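Section 5. Setting Up the Sorting Station

The Hostby countertop can crusher comes with a leaflet that promises a tidy kitchen in a weekend. Read it if you like. The steps below are the ones that held up in our building on Fallville Road, and they leave out several that didn't.

1. Pick a spot near the sink. The leaflet says any level surface will do, but a counter that flexes will flex more every time you pull the handle.

2. Screw the base down with all four screws. The suction feet are sold as an alternative. I wouldn't count on them.

3. Set the stop at 30 millimeters for standard cans. Tall cans need a second pull whatever the dial says.

4. Hang the bag on the rail and leave a hand's width below it. The rail is rated for 14 pounds, a figure I have seen no test for, so empty the bag well before that.

CAUTION: Keep fingers out of the chamber. The guard stops a hand coming in from the front and does very little at the sides.

Before you crush anything, find out if your collector wants it crushed. Some sorting lines do better with whole cans, and a deposit machine may refuse one it can't read. Pornthip Thongsuk, who wrote the first version of this guide, kept a tally of 1,916 cans and still wouldn't say that crushing saved her any trips.

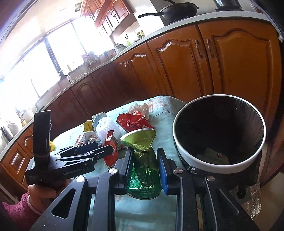 Fig. 5. Green can, folded at the middle.

A can that folds like this takes up more room than one pressed flat from end to end, and a torn edge can cut you. Drop it in the bag as it is. Don't put it back in the crusher to straighten it out.

5. Rinse cans and let them drain upside down. "Self-cleaning tray" on the box means the tray lifts out and you wash it.

NOTE: The Mägi liner bags fit the rail, but so do plain ones — and the odor claim on the Mägi packet comes with no explanation of how it works.

6. Oil the hinge each January. If the handle still squeaks, tighten the hinge bolt a quarter turn and try again.

For wall mounting, go to Section 6.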